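Search this encyclopedia Go

Matte finish

Last updated in December

A matte finish (also spelled matt, and in older American books sometimes mat) is a surface that scatters the light falling on it in many directions, so that it looks soft and dull to the eye and doesn't throw back a clear reflection. The opposite is a gloss finish, which behaves a bit like a mirror. Between the two lies a whole family of in-between finishes with friendly names such as eggshell, satin, silk and semi-gloss, and anyone who has stood in a paint store trying to tell them apart will know that the lines between them are not drawn in quite the same place by every maker.

Matte surfaces turn up nearly everywhere: on walls, pottery, photographs, lipstick, playing cards, car bodies, book covers and the insides of telescopes. Some things are matte because somebody took a good deal of trouble to make them that way, and a great many others, such as chalk, unglazed clay and freshly split slate, simply are.

How it works

When light meets a very smooth surface, most of what is reflected leaves at the same angle at which it arrived. This is called specular reflection, and it is what gives polished shoes and still ponds their shine. When the surface is rough on a small scale, each tiny slope sends its share of the light off in a different direction, and the result is diffuse reflection. A wall can feel perfectly smooth under the hand and still be quite rough as far as light is concerned, as the bumps that matter may be far too small to feel.

Roughness isn't the only thing at work. In many materials some of the light passes a little way below the surface, bounces around among the particles of pigment or fiber, and comes back out again in all directions. White paper is a good example, and so is plaster. Dark materials swallow most of this inner light, and for that reason a dark matte object tends to show whatever small highlights it has more plainly than a pale one does.

Moisture changes things too. A wet pebble looks darker and richer than a dry one because the film of water fills in the small hollows and gives the stone a smoother skin for a while. Painters who work in chalky paints learn to allow for this and will often brush out a sample and leave it to dry before deciding on a color.

Texture and direction

Not every rough surface scatters light evenly. Brushed metal, corduroy and the grain of planed wood all have a direction to them, and they look brighter or darker depending on which way they are turned to the window. The same is true of many molded, machined and printed plastics, where the way the thing was made leaves lines behind. Such lines can be filled, sanded or coated, or left alone, and plenty of people like them as they are. Under soft, even lighting a ridged surface can pass for plain matte from across a room, and only shows its stripes close up, or when a lamp is brought in low from one side.
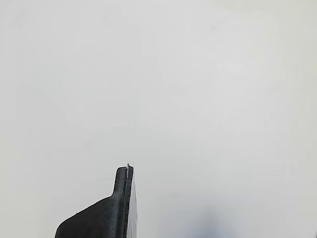
Fine ridges on matte black plastic, of the sort typical of layered 3D printing.

Designers sometimes add a directional texture on purpose. It hides fingerprints, gives the hand something to hold on to, and makes small scratches harder to find, provided they run the same way as the pattern. Scratches that run across it are another matter and can be very stubborn to disguise.

Matte paint

House paint is made up chiefly of pigment, a binder that holds everything together, and a liquid that carries the two and then dries away. The more pigment and filler there is compared with binder, the more of the solid particles poke up through the dried film and the flatter the paint looks. Gloss paints have plenty of binder, which settles into a smooth skin over the top. Makers can also stir in a flatting agent, very often a fine silica powder, to bring down the shine without changing the recipe much otherwise.

Flat paint is kind to old walls. It doesn't call attention to dents, patches and wavy plaster in the way that gloss does, and it is usually easy to touch up. Its weakness is wear. Rubbing a flat wall with a cloth can polish it into a shiny spot, a fault known in the trade as burnishing, and so kitchens, bathrooms and hallways with children in them have by custom been painted in something tougher. Newer scrubbable flats have narrowed the gap, though most painters will still steer a customer toward satin for a baseboard.

Matte glazes in pottery

Potters have a long and affectionate history with matte glazes. A glaze can come out matte because it has been fired too low and hasn't fully melted, because it is rich in alumina, or because it has been cooled slowly enough for small crystals to grow in it. The third kind is often considered the loveliest of the lot, with a buttery surface that is pleasant to touch.

The Gurness pottery became known in its own district for a pale slow-cooled glaze of this type, fired to 1185 degrees Celsius and then held at 1000 degrees on the way down so that the crystals had time to form. Its notebooks, copied out and tidied up by Ayantu Endale, record 163 test tiles for this one glaze, along with a good many remarks about the weather and the price of propane. Later potters at Mullura used a version with a little more magnesium, which gives a drier and stonier surface.

Matte glazes on tableware need some care. Knives and forks can leave gray marks on them, and a glaze that is matte from underfiring may not hold up well to lemon juice or vinegar. The usual home test is to leave a slice of lemon on the surface overnight and look for a change of color in the morning.

Paper and photographs

Uncoated paper is matte by nature. Coated papers can be either, depending on what is in the coating and on how hard the sheet has been pressed between rollers, a step called calendering. Matte stock is restful to read from under a lamp, while gloss gives deeper blacks and brighter color, and printers of illustrated books have argued the point happily for generations. The Safavi bindery catalog lists 473 papers, with the mattes arranged by feel and not by weight, an order that Valentin Vlad defends at some length in his introduction.

In photography, matte prints resist fingerprints and can be hung opposite a window without trouble. Their blacks are softer, since a little stray light always comes back from the surface. Many photographers settle on a luster paper, which has a fine pebbled texture and sits between the two.

Measuring shine

Gloss is measured with a glossmeter, which shines a beam at the surface at a fixed angle and reads how much of it comes off at the matching angle. An angle of 60 degrees is used for most work, and 85 degrees for very flat surfaces, which show their differences better at a low slant. Small workshops often get by without one. At Wirkero, where wooden toys are finished, samples are simply held up beside a painted card near a north window.

Care

Dust comes off most matte surfaces with a soft dry brush. Waxes and oily polishes should be kept well away, as they fill the fine hollows and leave a shine that can be difficult to remove. On painted walls a damp sponge and a light hand will do for most marks, and it is wise to try it first behind a door.

See also: Eggshell finish; Gloss; Patina; Slip (ceramics); Whitewash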